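Home Issues Working Papers Submit About Search

4. What stays out: the back row of the counter

I promised in Section 2 that I'd come back to the counters, and I've been looking forward to it, because this is the part of the study where I changed my mind the most. When Malsha Hettiarachchi and I started visiting kitchens for the Kikstead project, I was sure the interesting stuff would be inside the cupboards. I had a whole coding sheet for cupboards! It had 13 categories, and we used maybe half of them before we gave up and started writing down what people left out in plain sight.

We visited each household in May, always before breakfast had been cleared, and asked one person to talk us through the counter from one end to the other. The only rule was that they couldn't tidy first. (Two of them tidied first. I've kept their interviews and left their counters out.)

The word that came up over and over was "back." Things live at the back, things get pushed to the back, somebody else in the house never looks at the back. Kendra Girard called hers the parking lot. For her, the strip against the wall was for anything used every day but only for a minute, like cereal, tea, sugar or the spoon you stir with, and the front was for work. She got quite heated about a fruit bowl that her brother kept moving forward. Ravinder Bélanger had pretty much the same layout but explained it completely differently: he lined things up against the tile so that he could wipe the whole front edge in one go, and he didn't much care what order they stood in.

I find that difference really useful. Older writing on kitchen storage (and I include my own 900-word note in the Pirihi newsletter, which I'd happily take back) tends to treat the counter as overflow. You run out of shelf, so the jar ends up outside. But Ravinder had an empty shelf right above his head. When I asked about it he said he'd forget he owned anything he put up there.

Containers are where it gets messier. We'd planned to sort them into "decanted" and "original packaging," and that fell apart on the first Thursday, when nearly every counter had both, standing shoulder to shoulder. People will pour one breakfast food into a nice glass jar and leave the next one in its box. I asked Malsha if we should call this "partial decanting" and she said only if I wanted to be the one to say it out loud at Skodgate. So, partial decanting it is. Figure 3 is the kind of counter I have in mind.

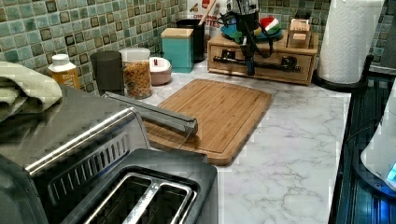 Figure 3. Storage along the backsplash, with a jar of granola or cereal and a cereal box in the same row. The cutting board has the middle of the counter.

The other thing I'd pull out of the interviews is how much the cutting board matters. I'd been treating it as a tool, like a knife, and our participants talked about it more like a piece of floor. If the board stays out, everything else has to arrange itself with the board in mind, and people who put theirs away after each meal had things creeping forward within a day or so. Kendra's board never moves. She wipes it where it is, flips it, wipes it again. Ravinder's goes behind the faucet at night and he complains every morning that there's nowhere to put it down.

Toasters did something similar, though with more arguing. A toaster wants an outlet, so it gets its spot first and the bread, the butter and the crumbs follow. In 5 of our interviews the toaster was the first object named, even when it wasn't the closest one to where we were standing.

I should say that none of this tells you how a counter ought to be set up. Lewis Moffat read an early draft and wanted a recommended layout at the end, and I tried to write one, and it was terrible. It worked for my kitchen. The next section goes through the drawers, where people were a lot shyer.

Related papers
Brittany Lapointe, The junk drawer, revisited
Malsha Hettiarachchi, Ten lunches: packing and unpacking at the Carkeo flats
Lewis Moffat, Who owns the fridge door?

We use cookies to remember your reading preferences. Accept Manage settings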